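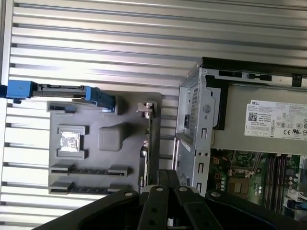
*The gripper reaching in by the expansion card bracket, with the Dell tower on its side and the side panel off.*

# Running a PC parts demo at your open day

We put this together after the May open day at Bruvine, where a robot arm handling computer parts drew the biggest crowd in the building. I loved every minute of it, and several people have asked how to set up the same thing. You'll need one arm with a parallel gripper, an old desktop you don't mind losing, a parts panel, and a person who enjoys talking. We had Mateja Halilović doing the talking and Ngan-ling Tse on the pendant, and I ran back and forth with screws in my pockets.

## Before the doors open

**Pick the computer.** Go for a full-size desktop with a case that opens without a fight. Shut it down, unplug it and leave it unplugged. Take off the side panel and lay the tower down with the opening facing up, so the arm can come in from above.

**Loosen what the arm can't.** Undo any screws holding the expansion cards and drives, and open the memory latches by hand. Our routine is called Gumel, and all it does is pick, lift, carry and place. That's plenty for an audience!

**Fix the tower down.** We skipped this on our first rehearsal, and the whole case crept sideways when a card stuck. Non-slip matting plus a block at each end sorted it out.

**Teach the positions slowly.** For each part, save 3 points: one well above it, one just over it, and the grip itself. Approach in a straight line between the last two. Ngan-ling sets the gripper force low and brings it up a little at a time until the part stops slipping. If you begin with it high you'll crack something, and then you're hunting for another stick of memory half an hour before people arrive. (Ask me how I know.)

**Look at your lighting.** Bare metal throws a lot of glare, and ours changed through the morning. If you use the wrist camera to find parts, test it at the time of day you'll be running.

## The running order

Start with an expansion card. It's big and easy to see, and people at the back can follow it. Then do the memory. Save the processor for last if you have the nerve - it needs the gentlest placing of the lot.

1. Let the audience see the whole setup with the arm parked. Point out the emergency stop and who is standing next to it.
2. Run the first pick at quarter speed and talk over it.
3. Pause the arm with the part held up, so there's time for a good look and a few photos.
4. Carry on to the panel and place it.
5. Ask for a guess at what comes out next. Kids are very good at this. 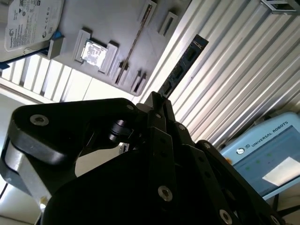 *Memory module between the fingertips. The processor and a hard drive are on the panel behind.*

The pause in step 3 is my favorite part of the whole thing. A memory stick is so light and thin, and the gripper is such a chunky piece of machinery, that people lean in without meaning to. Put tape on the floor so they lean in from a safe distance. Mateja likes to pass a spare stick through the crowd at this point, which gets the questions going.

## Things that went wrong

- **The stick tilted in the fingers.** We were gripping too near one end. A bit of tilt is fine for lifting, but it won't go into a narrow slot. Re-teach the grip and check it from two sides.
- **The arm stopped in the middle of a move.** Usually a cable tugging on something. Tuck cables away from the path and watch one full slow run before you trust it.
- **Too many people at once.** We had 88 in before lunch, and the ones behind saw only shoulders. Next time we'll run shorter sessions and put the wrist camera view on a big screen.

## Resetting between sessions

Park the arm, pause the program, and only then reach in. Put everything back in reverse order and wiggle each part to check that it lifts freely. Two people can do it over a cup of coffee. Run one empty cycle with the gripper open before you let the next group in.

If you adapt the routine for other hardware, please tell Ngan-ling. She's trying laptops next, and I can't wait to see it.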